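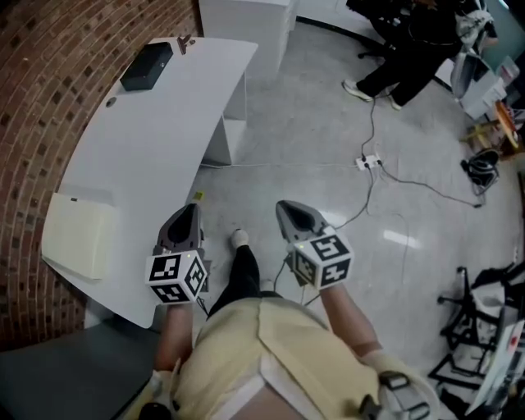

Hello, and welcome to Drirkanar. I started the company with two benches and a borrowed van in Prirnthorpe, and I still answer the phone most mornings, so if you ring before ten you'll probably get me (sorry in advance about the kettle).

We help packing rooms, laundries and parts stores bring in robots for the dull lifting and sorting. Our name for the whole setup is Hakim, and it learns from people doing the job by hand. Somebody picks up a pair of grippers, one in each hand, and does the task over and over, and the patterned cubes on the grippers let us track exactly where each hand goes. For a new task we like to have 500 good goes before we let a robot anywhere near it. It's slower than it sounds! Your forearms know all about it by lunchtime.

I used to work in a packing room myself, at Vosmont, folding cartons and filling them, and I remember how it felt when a man in a suit came round talking about "efficiencies". We all assumed we were for the chop and hardly anyone would talk to him. So when we go into a workplace now, I talk to the people on the floor first, and I tell them what the machine will do, what it won't, and which bits I'm not sure about yet. Some of them are cross with me and I don't blame them.

What changes? Well, the job does, there's no getting round that. The folk who were packing all day end up doing the showing, the checking and the sorting out when something jams, and most tell me their shoulders are grateful. A few miss the old rhythm of it, the radio on and your hands just getting on with things, and I do understand. One lady told me she'd never been asked how she did her job before, let alone been asked to teach it. She now plans the task lists for her whole shift.

We ask every customer to agree a few things before we start. Anyone who does the showing is paid for it as skilled work, breaks are proper breaks, and nobody's hours get cut while we're training. We've lost two contracts over that and I'd lose them again.

Our biggest job so far has been back at Vosmont, funnily enough, where the team has taught Hakim 291 different items, from tubs of screws to those horrible floppy mailing bags. The mailing bags took us until June and I never want to see another one.

If you'd like to come and have a go with the grippers, you're very welcome. Wear comfy shoes, mind the cables, and bring a biscuit if you're feeling kind. Parking's round the back, past the tile shop.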